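I gave up the storage unit in September, after two years of paying for it every month and visiting it maybe four times. The place is called Flutano, which sounds like a woodwind instrument for people who have given up on the flute. It's a long beige building out past the tire shop, and it charged me $109 a month to look after things I had already decided I could live without.

It started at 50, of course. The first three months were a "welcome rate," and by the time the real rate arrived I was too embarrassed to go back and undo the whole thing. Moving stuff into storage takes an afternoon. Moving it out means admitting to a friend with a truck that you own a fondue set.

I had told myself a story about the unit. The apartment was temporary, and the next place would have a spare room, and in the spare room I would need a second desk, a rowing machine and several boxes marked MISC. The next place turned out to be the same apartment, with a higher rent and a new mailbox.

So one Friday I took the day off, bought a coffee the size of a fire extinguisher and drove over to face it.

## The inventory

Most of what was in there came from a single bad shopping period. I had just discovered Primex, a website that sells home goods in colors like "oat" and "quiet," and I went through their clearance page like a man stocking a bunker. Lamps, mostly. I have no idea what I thought was going to happen to the lamps I had.

Then there was the Tarnimance shelving, still in its box. I had bought it to organize the unit. I'd like to leave that sentence alone for a minute.

The rest was paper. Manuals for appliances I no longer own, a folder of warranties that had all run out, and every birthday card I got between college and my second job. I read the cards sitting on the rowing machine, which was the most use it had ever had. They took until lunch. I kept eleven minutes' worth and put the others in the recycling, and felt terrible, and then felt fine somewhere near the on-ramp.

My rule was that anything I had forgotten owning had to go. It's a good rule, but it falls apart the moment you open a box, look at a waffle iron and think, well, I remember you now. 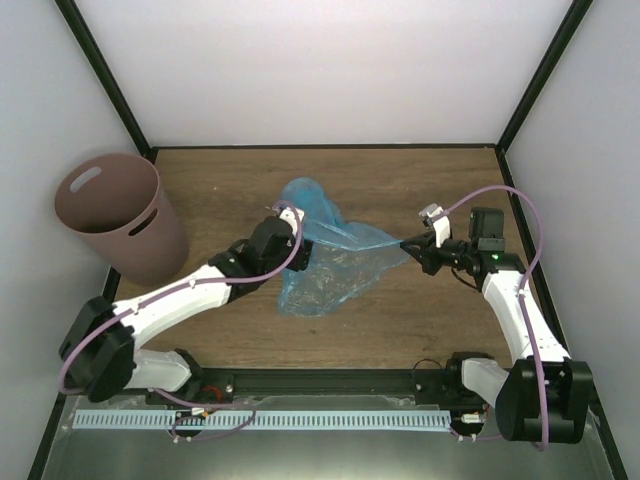

## Where it all went

The thrift store on Ninh Street took the lamps and the second desk. They wouldn't take the rowing machine. The man at the back door looked at it the way you'd look at somebody else's dog, and said they had three already.

I listed it online for $50. I got a lot of messages asking if it was still available, and when I said yes, those people went away forever. After a week I marked it free and it was gone in an hour. I could have skipped the week, but I suppose I needed to feel like a businessman.

The Tarnimance shelving I brought home and built. It took most of a Sunday's patience on a weeknight and there's a bracket left over, but it stands up, and the birthday cards live on it now with the good scissors and the tape. The fondue set is on the bottom shelf. I've told people we'll be using it this winter.

Flutano had one more surprise for me at the front desk, a cleaning fee for a unit I'd swept myself. I argued for a bit and then paid it. On the way out they gave me a flyer with a special rate for returning customers. I put it in the glove compartment - there was still some room in there.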